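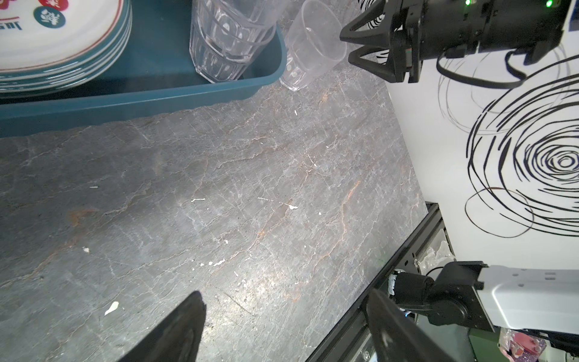
# vorkia-sharpening

Product listings for sharpening stones, strops, honing rods and knife storage, collected from the Vorkia shop catalog. 3552 rows, one per listing, in a single CSV file.

## Columns

- `sku` - shop code, kept as text (some start with a zero)
- `title` - listing title, as written by the seller
- `category` - one of 16 values, see `categories.txt`
- `grit_low`, `grit_high` - both filled for two-sided stones, only `grit_low` for the rest
- `price` - US dollars, without shipping
- `body` - full listing text, HTML removed

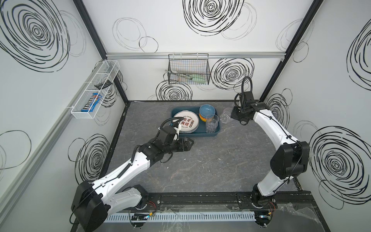 Grit numbers follow whatever scale the seller used. We didn't convert between the Japanese and European scales, so don't sort on `grit_low` across brands. Natural stones have no grit value at all.

## Known problems

- 102 listings have the same body text with different titles. Most are Stader stones sold in several sizes.
- Diamond plates are sometimes filed under `stone_oil`. Fixed in version 2 for most sellers.
- Prices were read in March and haven't been updated.

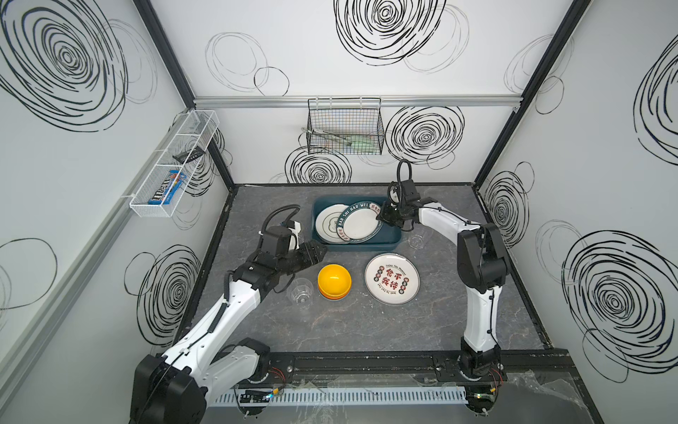 *Ní Bhriain, Dendska - notes for version 2*

The main change is the category list. Strops and compounds used to share one value and are now separate. Old codes still load if you pass `--legacy`.

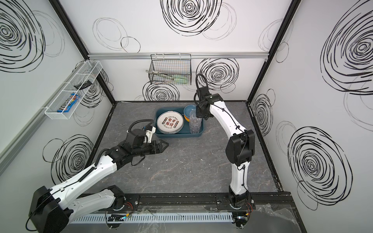
Storage listings took the most hand sorting. Magnetic strips, blocks and drawer inserts each have their own value, and sheaths are left out. Anything that hangs but isn't magnetic goes in `rack_other`: a black wire mesh basket on an aluminum rail, like the one on the back wall here, would get that label even if the seller calls it a knife organizer. Rails sold alone go there too.

## Loading

```
python load.py --file listings.csv --drop-dupes
```

`--drop-dupes` keeps the first row of each repeated body text.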